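About Botberg

Botberg tests whether robot arms can do ordinary chores in homes and small shops. We started in a rented unit behind the Janbridge bus depot, and we are still there. Ilgın Taşdemir founded the company after eleven years of repairing packing machines.

Most people who write to us want to know if a machine can do the dishes yet. The short answer is no, at least at a price a household would pay. Some single steps go well. Picking up a cup from a clear table is one of them. Folding a cloth is much harder, and putting away a mixed load of groceries is harder still.

Our chore list has 133 tasks. An arm has to finish a task without help, two days in a row, before we mark it as done. So far 34 are marked. We add to the list each August, mostly from letters and from the shops we work with.

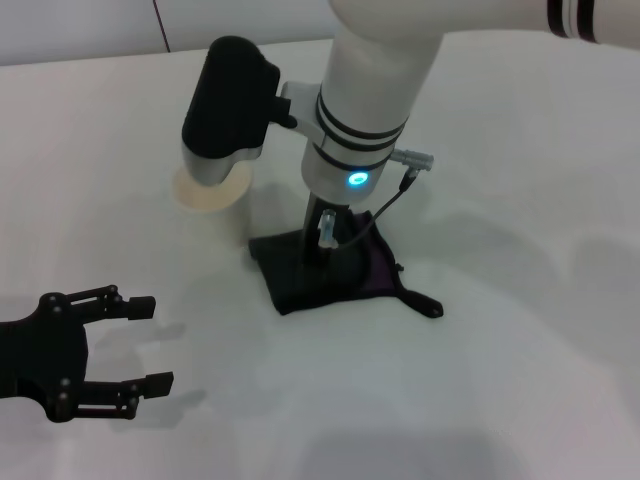 White arm and two-fingered gripper at the test table, Janbridge

Shop-floor work is further along than housework. The parts are the same from one day to the next and the table stays where it is. Sarıgül, a bakery supplier, and Imeck, which makes door hardware, both send us jobs they would like taken off their workers' hands. We tell them plainly when a person is still faster.

We do not sell robots. Our income comes from testing fees and from two training courses for shop owners. The unit is open to visitors on Thursday afternoons. Please write first, as parking is limited.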